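Home Help Board > Furniture and Surfaces

How do I get tea rings off a matte white tabletop?

Asked by Saimi Halonen, 29th August

Hi all, I'm hoping someone has been through this. In March I treated myself to a big white table for the spare room, the Urketti one from Leinonen, and it cost me $322 which for me is a LOT of money for a table. It's the matte kind, not shiny, and I love it, or I did. I do all my cutting out on it (quilts mostly) and I'm a terrible one for having a mug of tea on the go and forgetting where I put it down.

So now I have rings. Three good brown ones and a sort of half moon near the edge where the mug must have been moved. I've wiped them with dish soap and warm water, and then I got the green side of the sponge out and gave one a really good scrub. The brown got lighter, but now there's a patch that looks kind of shiny when the light comes in sideways, and I'm scared to touch the others!

Is there anything that takes tea out without making it shiny? And can I do anything about the shiny spot? My sister says bleach, my neighbor says toothpaste, and I don't trust either of them with my table. The leaflet that came with it says "clean with a suitable cleaner," so thanks for that.

One more thing, it's wide enough that I can't put a cloth over the whole thing and still use my cutting mat, so please don't all say tablecloth.

3 answers

Answer from Jouko Kinnunen

Toothpaste. Works on everything. Put it on, rub it, wipe it off. My kids drew on ours with marker and it came right up.

If not, sand it and paint it. 80 grit then whatever white you've got.

Comment from Vilja Eskola: Please don't take 80 grit to a tabletop you like!! That's for stripping a deck. And toothpaste is a polish, so on matte you get more shine, and shine is what she's already got too much of.

Comment from Jouko Kinnunen: Worked on ours

Answer from Vilja Eskola (marked as helpful by the asker)

Oh I feel for you, I've had a matte white kitchen table for years and I drink tea like it's a job. The good news is tea rings are about the easiest stain there is, as long as you let something soak and keep your elbow out of it.

What I do is mix baking soda with a little water until it's like thin yogurt. Dab it on the ring, lay a damp paper towel over it so it doesn't dry out, and go do something else for half an hour. Then wipe it off with a soft wet cloth. Wipe, don't scrub. Baking soda is still a tiny bit gritty, and if you lean on it you'll be back where you were with the sponge. You'll probably need to rinse a couple of times, it leaves a chalky film that looks awful until it's gone.

If there's still a shadow after that, go to regular 3 percent drugstore peroxide. Same method: soaked paper towel, leave it, wipe, rinse. Try it first somewhere that doesn't show, like the underside if it's the same stuff underneath. And keep it off your fabric, please, I lost a whole pile of navy fat quarters by putting them down on a spot I hadn't rinsed.

Skip the bleach. I know people who use it and get away with it, but I had an older table go yellow in a patch and I'm pretty sure that was me and the bleach.

The shiny spot is the harder one. What's happened is you've smoothed down the texture that makes it look matte, and you can't wash that back in. Sometimes it isn't as bad as it looks and part of it is soap residue, so rinse it with plain water and a splash of white vinegar, dry it, and look again the next day in the same light. Mine improved a lot just from that.

I wouldn't sand it. Somebody told me to use 600 grit on mine and I tried it on a spare shelf first, and it made a different kind of shiny. Glad it was the shelf.

Comment from Saimi Halonen: Did the baking soda on the half moon tonight and it's GONE. I'm so happy. Doing the others tomorrow, and the vinegar on the bad patch.

Comment from Vilja Eskola: Yay! Rinse twice!

Answer from Seija Väisänen

Everything Vilja said. I'd only add a bit about keeping it from happening again, as somebody with nine coasters who uses none of them.

Check the bottom of your mug. The ones with an unglazed foot are the worst, they hold on to whatever ran down the side and print it onto the table. I rub mine on a wet kitchen sponge when I refill. Also I leave a folded washcloth at the end of the table where my hand naturally goes, and the mug lands there by itself most days. And wipe up while it's fresh! A ring that's been there for ten minutes comes off with water. One that's been there since breakfast is a project.

I did try the Kedley stain stick they sell at the hardware store here in Hesadum and didn't think much of it. It smelled nice.

For anyone still deciding on a table, a white top with a dark edge is a nice combination, and it goes with a busy floor too.

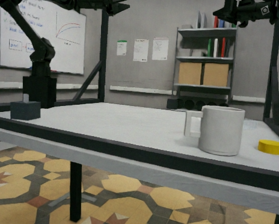
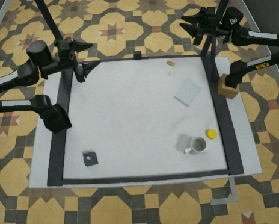
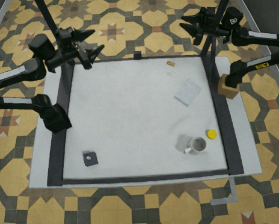
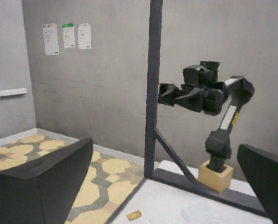 The dark border goes all the way around in the second and third. The mug is in the first.

Related questions

Can I use a hot iron near a white tabletop?
White rings on varnished pine, is it heat or water?
Getting rotary cutter marks out of a desk (asked by Vilho Aaltonen, 1 answer)
Ballpoint on a matte wall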